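5/6/21 Nullska cell, bench rules

Reread the Rikden guidance on shared bimanual workspaces. Changes from today:

Speed cap 65 mm/s once both grippers are over the middle of the table.
Feet stay behind the far edge while the arms are live.
Wrist views get checked before an episode is accepted. Reject if nothing resolves.

Artificial flowers, two arms: 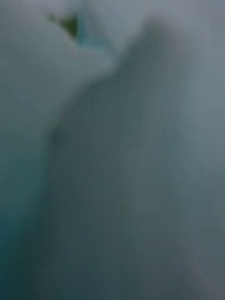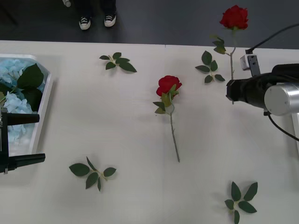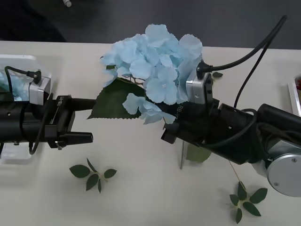 Grip force limit stays at 340 for now. Plilloda want the log format settled by August, so colour labels go in the header.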